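Skolville Episode Notes

Plain text notes on every episode of the TV drama Skolville, 3 seasons, one file per episode. Maintained by Yaw Quartey.

What is in each file

Title, writer, director, running time, a short recap, and a list of songs. Recaps run to six sentences at most and give away the ending, so don't open a file for an episode you haven't watched. Season two also has a field for deleted scenes, taken from the disc release.
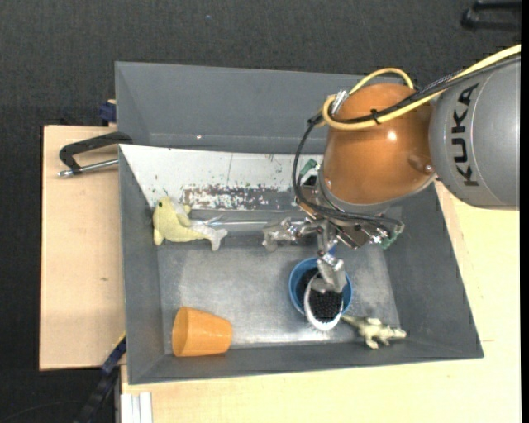 Props and sets have their own file, props.txt, sorted by the episode where each item first turns up. Entries for the Geren warehouse episodes are the thinnest and could use help. Write what an item looks like and leave out guesses about where the crew got it. "Gray bin, high sloping walls, scuffed floor, on a light wooden surface" is a good entry — "factory bin" is too short to search on. Copy any lettering exactly, capitals included.

Known problems

More than 20 song titles are still missing, most of them from the bar scenes at Trujillo's. Running times come from the Fodex broadcasts and include the opening titles. The two-part finale is filed as one episode.

Changes

April: fixed director credits in season one, split props out of the recap files.

Corrections

Send the file name and the line to change. Please don't reformat whole files.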